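Vatby Descaling Powder for Coffee Machines and Kettles
Catering and Staff Kitchen Supplies

Vatby Descaling Powder is a citric acid-based product for the removal of limescale from coffee machines, kettles and hot water urns. It is supplied by Plivumcombe Catering Supplies to offices, schools, guest houses and small cafes, and is suitable for use in areas with medium to hard water.

Limescale forms wherever hard water is heated. Over time it narrows the internal pipes of a machine, lengthens the heating time and affects the taste of the drink. Regular treatment is recommended for all equipment in daily use. In hard water areas the interval should not exceed 4 months.

The powder is packed in a resealable tub of 800 grams with a measuring scoop. One level scoop holds 30 grams and makes one liter of solution. The product contains no perfume or coloring.

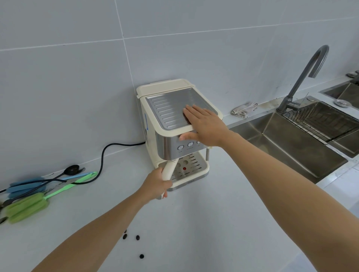
Espresso machine with a stainless-steel cup tray and steam wand.

Directions for use

Switch off the machine and allow it to cool. Remove any water filter cartridge from the tank. Dissolve one scoop of powder in one liter of lukewarm water, stir until clear and pour the solution into the tank. Run half of the solution through the brew head and a small amount through the steam wand, then leave the machine to stand for some 5 minutes. Run the remainder through. Rinse the tank and pass two full tanks of fresh water through the machine before making coffee.

The instructions of the machine manufacturer take precedence over these directions. Do not use the powder on aluminum, marble, enamel or other surfaces sensitive to acid. Spills on worktops should be wiped up at once with a damp cloth.

Storage and safety

Keep the tub tightly closed in a dry place, out of the reach of children. The powder may cause serious eye irritation. In case of contact with the eyes, rinse with plenty of water and seek medical advice if irritation persists. Do not mix with bleach or other cleaning agents.

Ordering

Available singly or by the case. Orders for the Mosquera and Urnov depots are accepted until noon for dispatch on the next working day. A safety data sheet is available on request.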